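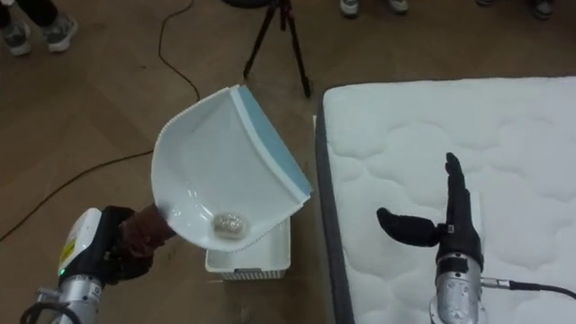 Dustpan and waste bin beside the mattress, bedroom floor.

September 8, 2020

Daily log, Rernbridge Residence, second floor. Entry by the Assistant Housekeeping Supervisor.

The day was given over to the sleeping rooms on the east side, in accordance with the turnover schedule approved last month. Weather dry and mild. Windows on the corridor were opened at seven and closed at four.

I met with Ms. Geum-ok Won at a quarter past seven to review the room list. She confirmed that the mattresses are to be left uncovered until the linens come back from Fundano, the laundry contractor, whose truck is now expected Thursday morning. I had understood Wednesday. The schedule posted in the pantry has been corrected and initialed. Residents who asked about their move-in dates were told that these have not changed.

Floors were the principal business of the morning. The wood-grain laminate in these rooms shows everything, and the afternoon light is especially unkind to it. The order of work remained as set out in the standing instructions: high surfaces, sills, mattress seams, then the floor from the far wall toward the door, with the sweepings taken up in the dustpan and emptied into the bin before the next section is begun. I have asked before that the bin be carried along with the work and set down close to where the sweeping is being done. A full pan walked across a clean room leaves a trail, and the room must then be swept twice. The practice was observed today, with the bin on the floor next to the mattress.

The yield was small. One crumpled ball of something silvery, foil or paper, and a few specks. I record it only because the inspection form has a line for "debris found" and I prefer that the line not be left blank. Mr. Nic Giolla was of the opinion that a gum wrapper does not constitute debris within the meaning of the form. I entered it regardless, without ruling on whether it was a gum wrapper.

The white dustpan with the light blue rubber lip is to be retained as the standard pattern for this floor. The lip lies flat against the laminate and picks up the fine line of dust that the old metal pans always left behind. The old pans also scratched. Two remain in the basement closet and should be transferred to the grounds crew, who have no laminate to consider. Request submitted.

With regard to the mattresses, the white quilted ones with the dark grey border have been approved for continued use. I had some reservations about the puffy stitching when they were purchased, on the grounds that lint would settle in the low places of the pattern, and I maintain them. A soft brush used lightly along the stitching is adequate. Vacuuming with the bare hose is not permitted, as it pulls at the thread. This was stated at the spring meeting and was restated today to the two new members of staff, who took notes.

Lunch at noon. Lentil soup, rolls, pears. Attendance was good.

In the afternoon I reviewed the supply account. The balance stands at 600 dollars for the remainder of the term, against an invoice of 185 dollars from Liang for floor cleaner and bin liners. The liners delivered are once again the large size, intended for the kitchen cans. They hang over the rim of the small rectangular bins and slip down inside when anything of weight is dropped in. I wrote to Liang requesting an exchange and enclosed a copy of the original order, on which the size is plainly stated. Should the exchange be refused, the large liners will go to the kitchen and the sum of 89 dollars will be moved between accounts. Ms. Won has agreed to this in principle and asks to see it in writing.

Mr. Ultan Nic Giolla raised the question of shoes. His position is that outdoor shoes should not be worn in a sleeping room once the floor has been done, and that slippers should be provided at each door. Ms. Won observed that slippers were tried in December of last year and that most of them had disappeared by New Year's. I undertook to obtain a price for washable mats, one inside each door, and to report at the next supervisors' meeting. In the meantime staff are asked to wipe their feet. It was noted that this is already the rule.

A letter was received from the Anirthorpe house inquiring about our method for laminate. I replied that we use a damp cloth, well wrung, and never a wet mop, and that the cleaner is to be applied to the cloth and not to the floor. I enclosed the one-page sheet. They have the same flooring in their annex and report swelling at the joints near the radiators, to which I could offer no remedy beyond the attention of a carpenter.

Items carried forward: the sticking window in the linen room; the replacement bulb for the stair landing; a hook for the dustpan and brush in the corridor closet, low enough that the pan does not swing against the door when it is opened. I have requested this hook three times and shall request it again tomorrow.

Rooms on the east side signed off at ten minutes to five. West side to begin in the morning, starting with the corner room. Keys returned to the office. Lights checked.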